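Contour integral gives different K_I for different mesh, Sisix 5

Posted by Yimer_V
Tags: fracture mechanics, stress intensity factor, meshing, fatigue

Hello all,

I am calculating the stress intensity factor for a corner crack at a bolt hole in an aluminum lug. The program is Sisix, version 5. The crack is a quarter ellipse, the load is a bearing pressure on the half of the hole, and the far end of the lug is fixed. The material is linear elastic, without plasticity.

My difficulty is the following. On the coarse mesh I get a K_I along the crack front which looks smooth. When I refine the mesh near the front, the values in the middle of the front almost do not change, but the values at the two ends (where the crack meets the hole surface and the face of the lug) become different each time. With one more refinement they are different again, and I do not see that they go to any number.

I have tried the following things. I changed the elements at the front to quarter-point elements. I made the contour radius larger. I checked that the crack face normals are in the right direction, as they were wrong in my first model. The middle of the front was always fine, and the ends were always bad.
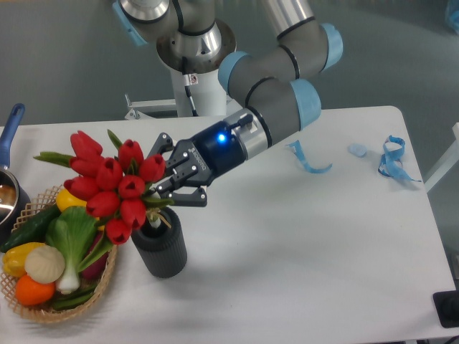

I also compared with the handbook solution for a similar geometry, and in the middle I am inside the scatter which my colleagues accept. For the fatigue life I need one value for each end, because the crack grows in two directions and my growth program (Tonel) asks for the K at the "a" tip and the K at the "c" tip. Which value must I give? If I take the last point of the front, the life depends on my mesh, and I cannot defend this in a report.

The load case is a simple one with 700 N on the pin, so I do not think that the load is the problem. I can send the input file if somebody wants to look at it.

Thank you in advance, and excuse my English.

2 replies

Valdis Sakalauskas

Your model is probably correct. What you see is a known property of the elastic solution at the point where a crack front meets a free surface. Inside the body the stress near the front goes with one over the square root of the distance, and K is defined from this. At the surface point itself the singularity has generally another exponent, which depends on the Poisson ratio and on the angle between the front and the surface. So K in the usual sense does not exist exactly at that point. The program will still print a number for it, and this number will follow the size of your elements.

For this reason, please do not use the value at the end node. In our group we do it this way:

First, plot K_I against the parametric angle of the ellipse, for two meshes at least. You will see that the curves lie on each other for most of the front and separate only close to the ends. With a finer mesh the part which separates becomes shorter.

Then choose a fixed angle a small distance inside from each surface, in the region where the curves still agree, and read the K there. Give these values to Tonel as the "a" and "c" values. It is important that the angle stays the same for all crack sizes in your table. If you move it from one crack size to the next, you will put a false slope in the table, and the growth curve will show it.

Write the angle in the report and attach the plot with the curves. A reviewer can then see that the chosen point does not depend on the mesh. I have never had an objection to this, but I have had objections when I wrote only the number.

Two remarks about your contours. The radius must be small compared with the distance to any other boundary, and near the hole this distance is short. If the contour is too large there, it can go outside of the region where the integral is valid, and you would not notice it from the picture of the mesh. Also, if you have pressure on the crack faces, check that your version includes the extra term for it. By your description you do not have this, but I mention it for others who find this page.

As a control, you can set the Poisson ratio to zero and run again. The behavior at the ends should become much milder if the front is perpendicular to the surface. It is not a result to use, only a test that you understand the cause.

Arnau

Had the same problem last year. I just ignored the last node and took the next one. Worked OK for me.

Comment by Valdis Sakalauskas: The next node also moves when you refine the mesh, so the result can still depend on the mesh. A fixed angle is safer.

Comment by Yimer_V: Thank you both. I made the plot with the two meshes and it is as Valdis writes, the curves are together until close to the hole and then they separate. I will use the fixed angle for all crack sizes. The test with zero Poisson ratio I will do when the license is free again.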